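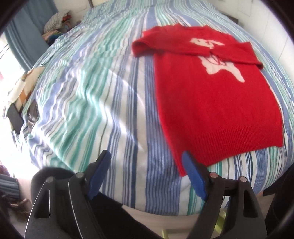

**Skastdale knitwear repair scheme returns for a second winter**

Households in Skastdale and Gornell can have worn or damaged jumpers mended again this winter, when the Michalík workshop reopens its knitwear repair scheme in October.

The scheme took in 667 garments in its first year. Most were hand-knitted or picture jumpers, the sort with an animal on the front, which often come in with loose ends or stretched necklines. The rest were mainly cardigans and children's school knits.

Jumpers can be handed in at the workshop on Lornis Street every Friday until 7pm. Each one is checked at the counter and given a numbered ticket. Small jobs, such as fastening loose yarn or closing a hole, are normally done in roughly 30 days. Larger repairs take up to 60 days, as matching wool sometimes has to be ordered.

"People bring in a jumper with strands hanging off the front and think it is finished," said Alžběta Šimko, who runs the workshop. "Often the ends only need taking through to the back and sewing in. Please don't cut them before we have had a look. Once the yarn is short there is very little to work with."

The workshop has also put out a short guide to folding and storing knitwear at home. It advises laying the jumper on a bed or other flat surface, front side down, and smoothing the hem and cuffs by hand. The sleeves are then folded in across the back, one at a time, and the body is folded up from the hem. Heavy knits should be kept in a drawer or on a shelf. Hangers pull the shoulders out of shape.

Melaniia Hrytsenko, who wrote the guide, will give free folding and darning sessions at Gornell library on Friday evenings. There are 63 places in all across the season, and they must be booked at the library desk. Needles and darning wool are provided. Those attending should bring one clean garment.

Items for repair should be washed and fully dry before they are handed in. The workshop cannot take leather, fur or coats with a lining. Prices are on display at the counter, and a quote is given before any work starts.

**Ends**

Press enquiries: Melaniia Hrytsenko, Michalík workshop, Lornis Street, Skastdale.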